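Somboon Kitchen Opens Its Shared Counter to Flarkton Home Cooks

FLARKTON, September. The Somboon community kitchen is starting a free evening program on keeping a small kitchen in order, and we're so happy to get it going! It begins at 6 p.m. with the job most of us put off: sorting the spoons and chopsticks.

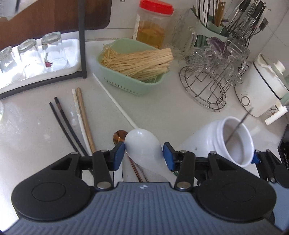 Theerawat Onsri, who leads the program, asks everyone to pair up their chopsticks first and then decide which spoons they reach for every day (he admits he kept far too many himself). There is room for 40 people, and you can bring a handful of your own utensils along.

Later in the evening the group moves on to counter space, with tips on what to stand upright in a holder and how to dry glasses without losing half the counter.

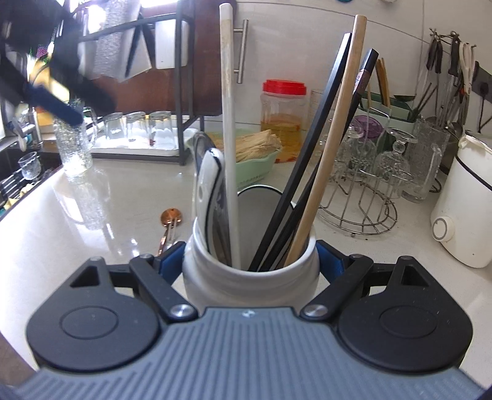
"I cook more when I can find my spatula," said Fongchan Nuchit, kitchen coordinator. "It's a small thing, and I love it!"

Sign-up is at the Somboon front desk, 405 Karkero Street. Tea will be served.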